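About Cinden

Cinden develops software for robotic manipulation. The company supplies perception, grasp planning and motion control software to manufacturers of robot arms, to system integrators and to research laboratories that wish to run the same program on more than one kind of hardware. Cinden does not build robots of its own.

Our History

The company was founded by Gitau Ondieki and Lumturie Todorova, who had worked together on motion planning at a packaging equipment firm. Their first product was a trajectory checker, a small tool that read a planned arm movement and reported any point at which a joint would exceed its speed or torque limit. Integrators asked for the checker to correct the movement as well as report the fault, and the correction routine became the basis of the planner that Cinden maintains today.

The perception group was added when Adhiambo Khaemba joined the company. Until that time our software had depended on fixed overhead cameras, and its grasp estimates were poor whenever the arm itself blocked the view. Under her direction the group moved the greater part of its work to cameras carried at the wrist. The company now has 90 employees at two sites, with engineering at Trodbridge and customer support and training at the Mollel office.

What We Make

Nillitz is our principal product. It is a software stack in four layers, each of which may be licensed separately.

The perception layer receives images from one or more cameras and maintains an estimate of where objects are, how they are turned and how certain the estimate is. The certainty value is passed on to every other layer. A planner that receives a doubtful position will choose a slower approach or request another view before it closes the gripper.

The planning layer produces arm movements that respect the limits of the hardware and the known obstacles in the workspace. It plans for the arm and the held object together, so that a long item is treated as part of the arm from the moment it is grasped.

The control layer runs on the robot's own computer and follows the planned path. It accepts corrections from perception while a movement is in progress, and it will bring the arm to a controlled stop if corrections cease to arrive.

The tooling layer includes the recorder, the replay viewer and the regression suite. Customers often tell us that they came to Cinden for the planner and stayed for the replay viewer, which places camera images, joint positions and planner decisions on a single timeline.

Working From the Wrist

A camera at the wrist sees the gripper, the held object and the surroundings together, and the software must decide which is which. The gripper occupies a large part of the image and is usually too close to be sharp. A held object may be visible only in part. Cloth, cable and woven goods have no fixed outline, and their patterns can be mistaken for edges.
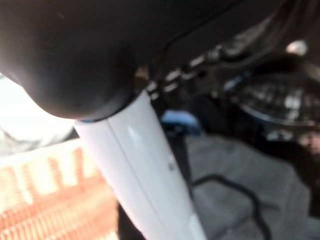 Wrist camera view with a white cylindrical object at the gripper, an orange woven item to the left and a thin black cable across the gray surface.

Our segmentation models are therefore trained on views from ordinary surroundings as well as on clean laboratory scenes. The regression suite currently holds 3649 recorded sequences. A change to the perception layer may not be released until it has been run against all of them and the results have been reviewed by an engineer who did not write the change.

Cables receive particular attention. A thin dark line on a floor may be a cable, a shadow or a seam, and the correct response differs in each case. In October the perception group replaced its earlier line detector with a model that follows a curve over several images and reports a cable only when the curve remains consistent as the camera moves. The earlier detector is still available to customers who have certified their cells with it.

How We Develop Software

Engineering at Cinden is led by Idrisa Mfaume. Teams are small and are organized by layer, and each team has 8 members or fewer. Every team spends part of each release period working on the test arms at Trodbridge, using the software in the form in which customers receive it.

We issue two major releases of Nillitz each year. Interfaces between layers are kept stable for the life of a major release. Where an interface must change, the old form is supported alongside the new one for a full release cycle, and a migration script is provided. Known faults are listed in the release notes together with the version in which each was found.

The recorder and its file format are published under an open license. We took this decision early, at the request of university laboratories that needed to read their own data without a commercial agreement, and we intend to keep it in place.

Customers and Training

Nillitz is in use at 247 sites. Most of these are light assembly and order handling operations, and the remainder are laboratories and teaching institutions. Upendo Simiyu heads customer support and training. Introductory courses are held at the Mollel office and cover camera calibration, workspace setup and the reading of planner logs. An advanced course on writing custom grasp strategies is offered to customers who have completed the introductory course or can show equal experience.

Teaching institutions may apply for a reduced license that includes all four layers and access to the training library. Applications should name the course for which the software is intended and the robot arms on which it will be run.

Careers and Contact

Cinden recruits software engineers, test engineers and technical writers. Open positions are listed on the Careers page. Candidates for engineering positions are asked to complete a short programming exercise and to spend an afternoon with the team they would join.

General inquiries should be directed to the Trodbridge office through the contact form. Existing customers should use the support portal and have their site number ready.

Page last reviewed January 2024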